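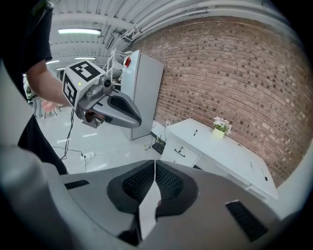 Gripper time in the brick wall room. Marker cubes on, cables all over the floor.

Farzana Tanoli
Thread on teaching a robot to put pens in a drawer. Been promising this since November, typing it between takes so forgive the mess

The short version: you don't drive the robot. You hold the grippers yourself, one in each hand, do the chore, and the recording becomes the lesson. Robot arm gets involved later

We did try it the other way first. Remote control, leader arms on a bench, follower arms doing the job in the next room. Works fine for big slow stuff. For a pen lying flat on a desk it was misery

You feel nothing through the leader arm. You're watching a screen, you close, you miss, you nudge the pen and it rolls. One good take out of 7 and my shoulders were done by lunch

With the hand-helds (ours is the Osard kit, second revision) a pen takes me a few seconds. Your arm already knows how to get there. The hard part is keeping your wrist from doing things the robot's wrist can't

That last bit took me the longest. People twist. You reach for a drawer pull and your elbow floats up and your hand comes in sideways, feels completely natural, and the arm on the Harno side would have to fold through itself to copy it

So rule one in our place – elbows low, move like you're carrying soup. New folks get 5 practice takes that we throw away no matter how pretty they look

The task as written on the sheet:
open top drawer
pick up pen
pen in drawer
close drawer
hands back to start

Looks like nothing. It's a whole afternoon

Opening the drawer is its own little skill. Hook the pull with one fingertip, don't pinch it. If you pinch, the pads slide along the metal and the drawer comes out crooked. Then it sticks, then you yank, and now you've taught the robot to yank

And it WILL learn the yank. We had a batch where I was tired and did a small double tug at the start of every take. Trained on it. Robot did the double tug on a drawer that opened just fine. Very humbling to see your own bad habit come back at you from an arm bolted to a table
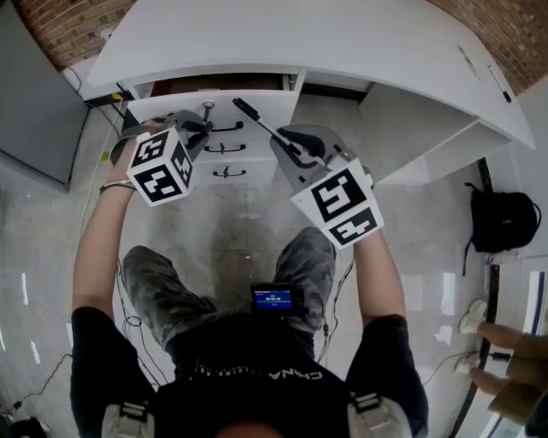 so now we sit for the drawer takes. Standing, you lean in and your whole body helps, and the arm has no body to lean with. Sitting down you've only got arms, closer to what the robot's working with

Two hands matters too. Left does the drawer, right does the pen. I used to let people swap whenever they liked. Bad idea with a small set, the model would start with one hand, change its mind, and both would hover there like they were being polite to each other

Pick a side per task and stick to it. Swap later when you've got plenty of takes in the bag

Somebody asked last time how we line up the two hands. Marker cubes on top of each gripper. Keep them facing somewhere a camera can see. If your sleeve or your other hand covers a cube, Gradau (the software that lines everything up) marks that stretch yellow and I usually bin the take

Things that ruined takes for us, no particular order:
cable snagged on a chair leg
glossy floor throwing light right back up
talking to the person next to you and stopping half way
pen rolled off, somebody picked it up with their fingers and carried on like we wouldn't notice. we noticed

If you drop it, leave it in. Pick it up with the gripper and finish. Those takes are gold, the robot's going to drop things too and it needs to have seen what comes after. Just no fingers

Move the pens between takes. I can't say this enough. First set we did had the pen in the same spot for all 50 and the robot learned the spot. Shift the pen a hand's width and it closed on air, very confidently, then put the air in the drawer

Same goes for angle. Pens pointing at you, away from you, crossways, half hanging off the edge. Different pens too. Caps on different ends. I keep a mug of them by the door

Don't tidy up either. I used to clear everything off before we recorded. Then the model met a desk with stuff on it and had no idea what to do with itself. Leave some junk where it is, people's desks have junk

Checking takes is the boring half. I watch at double speed and look at three places: first touch, the lift, the let go. If all of those are clean the rest is almost always ok. Slow middles are fine. Wobbly let-gos are not

Speed – go slower than you want, faster than you think is careful. Too slow and you get tiny pauses everywhere and the robot picks up the pauses. We had one guy at the Dhanial site who moved like he was defusing somthing. Lovely takes to look at, terrible to learn from
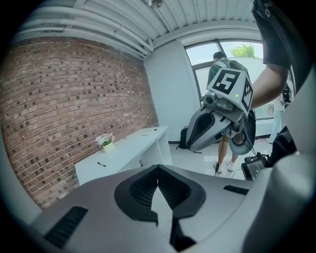

How many takes do you need before the robot can do it by itself?

For one simple task in one room, we start seeing it work at 100 clean ones. To get it working in a room it's never seen, you need more rooms, and piling on takes in the same one won't get you there.

Which is the part I got wrong for ages btw. Kept adding takes in the same corner with the same desk. Numbers went up, robot got better at that corner. Took the lot over to Dhanial, different furniture, and it was lost at the drawer pull

So now the plan is short sessions, lots of places. Pack the kit, set up, do a batch, pack up. Setup is still too slow. Most of it is cables. I'd like to blame the kit but it's me, I never coil them right

When we go back to remote control: anything hot, anything heavy, and fixing. If the arm gets stuck in the same place over and over, we take over by remote from right before the stuck bit, get it out, hand control back, save that piece. A handful of those does more than a fresh batch from scratch

So both, I guess. Hands for the bulk of it, remote for the rescue. I know some people are firmly one or the other, fine, come and pick up a pen with our leader arms and then we'll talk

Next up is putting the cap back on a marker. Tried it twice already, cap went under the cabinet both times. If anyone's got good takes of a cap task with two grippers please send them, I want to see where you hold the barrel

ok they're calling me, batery swap and then more drawers. Will answer replies tonight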